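A Sunday with the Beddoe robotics club

I nearly didn't go. The open day started at ten, the bus was doing its weekend thing of turning up when it fancied, and I'd promised myself a lie-in. But Rocío Vallejo had been on at me for weeks to come and see what the robotics club at Beddoe had been up to, and she isn't a person you say no to twice. So off I went, with a flask of tea and a cereal bar that had been in my coat pocket since April.

Beddoe, if you don't know it, is the old sixth-form block at the far end of the playing fields. You go in past the bike racks, sign a sheet, get a sticker with your name spelled wrong (I was "Susen" all day) and then you're let loose. There were rooms open on two floors. The ground floor was mostly the younger ones, with line-following buggies on a paper track and a long queue for the one that plays noughts and crosses. Upstairs was where the older students had their projects, and that's where I spent most of my time.

I'll start with the buggies though, as I had a go! You get a little wheeled thing, a laptop and a track drawn in marker pen, and you have to set a handful of numbers so that it follows the line without flying off at the bend. Mine flew off at the bend. The girl running it, Sumeya Yilma, was very kind and said the bend gets everybody, then changed one number and sent it round three times without a wobble. She's thirteen. I asked what she'd changed and she explained it to me twice, and I nodded twice, and I still couldn't tell you.

Upstairs, then. The project I'd been told to look out for is called Clikow, and it's the work of Eldana Assefa and Ayantu Tsegaye, who are both in their last year and have been at it since September. The idea is to get a pair of robot arms doing the small fetching and holding jobs from a chemistry practical. They started with plastic cups, moved on to jam jars, and only got permission to use proper glassware after Christmas, when the chemistry department had seen enough jam jars survive.

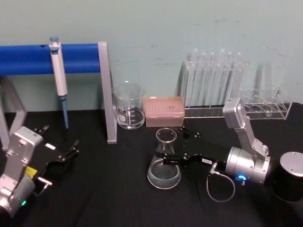

Eldana told me that the neck of the flask is the bit that gave them grief. It's glass and it's narrow, and if the fingers close in slightly the wrong spot the whole thing gets nudged sideways before they've got hold of it. They spent most of a half-term just on that. Ayantu keeps a notebook (a real paper one, with a rubber band round it) where every attempt gets a line: what they changed, what happened, and a face, smiley or otherwise. They were up to 424 attempts when I looked. There are a lot of otherwise faces in the first half.

What I hadn't understood before is how much of the work is plain patience. I'd pictured somebody typing a clever line of code and the arm springing into life, and there is typing, but there's also a great deal of moving a thing a finger's width, stepping back, trying again, moving it a bit less, having a biscuit. Ayantu reckons the biscuits are a third of the method. They take turns as well, so one does the arms while the other writes, and they swap when somebody gets cross.

I asked if they fall out. "Only about lunch," said Eldana.

There was a good little crowd in there by eleven. A dad with a toddler on his shoulders wanted to know whether it could make a cup of tea, and I gather he was the fifth or sixth person to ask. A retired pharmacist had much better questions than the rest of us, all to do with how you'd know if a flask had been put back in the right place, and she and Ayantu got so deep into it that I wandered off for a bit and they were still going when I came back.

I wandered next door, as it goes, which was the Wemska room. Wemska is a competition that several of the schools round here enter, and Beddoe's team was showing off last season's entry. It's a squat sort of machine on four wheels which has to pick up foam blocks and stack them on a shelf before the buzzer. They scored 189 in the regional round, and there's a banner on the wall saying so in letters as tall as my forearm. They got knocked out in the round after when a wheel came loose, and one of the boys had kept the guilty screw in a matchbox to show visitors. I loved that. They let people drive it with a games controller, and my driving was no better than my line-following, so we'll say no more about it.

Korkor Korletey runs the club. She used to teach maths full time and now does two days of maths and, by her own count, nine days of robotics. I caught her by the tea urn and asked how they pay for it all, because none of this stuff looks cheap. She said it was bits and pieces over several years: a grant, a sponsored walk, and a local firm called Zovier that gives them a sum each autumn and lets a few students visit the works. The autumn sale of cakes and second-hand books made 700 pounds, and that went on travel to Wemska and a new laptop to replace the one with no letter E.

She was quite firm about one thing, and I wrote it down on the back of my programme. She doesn't choose the projects. The students have to come to her with an idea and argue for it, and if they can't say what they'd do in the first week she sends them away to think. Clikow got sent away twice. The third time, Eldana turned up with a jam jar and a drawing of it from four sides, and that was that.

I had a sausage roll (good, slightly burnt, which is how I like them) and went back up for the afternoon, when it was quieter. It's a much nicer time to visit, if you're thinking of going next year. In the morning you're looking over people's heads, and after two o'clock you can pull up a stool and ask daft questions for as long as you want. I asked plenty. Why is the pipette there if they're not using it? It's the next job, once the flask is sorted, and Ayantu is looking forward to it much more than Eldana is. Does it matter what's in the flask? It does a bit, they think, as a full one is heavier and the liquid moves, so they've begun small and mean to work up.

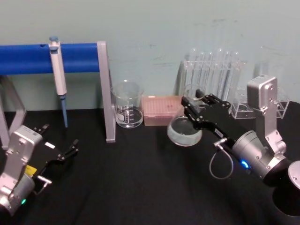 Clikow with the flask off the table, Beddoe open day.

We talked for a while after that about what happens to the project when the two of them leave. They've got a pair of Year 11s lined up who've been coming in on Wednesday lunchtimes, and the notebook is going to be handed over too, rubber band and all. Eldana wants to study something with engines. Ayantu hasn't made up her mind and told me so quite cheerfully – she's got offers for chemistry and for computing and keeps changing the order on a bit of paper stuck to the fridge. Her mum has started moving them round as well.

A few practical notes, as I always get asked. It's free to get in, and you don't need to book. Parking is on the field if it's dry and on the road if it isn't. There's a lift to the upper floor, but you have to ask at the desk for somebody to work it, so do that when you sign in. Bring change for the cake table, as the card reader gave up before lunch. Little ones will be happiest downstairs, and the noughts and crosses queue is shortest right at the start.

The one thing I'd grumble about is the signs, or the lack of them. I walked into a store cupboard and a music lesson before I found the right staircase. I passed this on to Korkor, who said signs were on the list, and from the way she said it I think it's quite a long list.

Rocío found me at the end and asked what I'd thought, and I talked at her all the way to the bus stop. She's now trying to get me to help with the buggies on a Tuesday after school. I've said I'll come along once and see, provided Sumeya is in charge of the numbers.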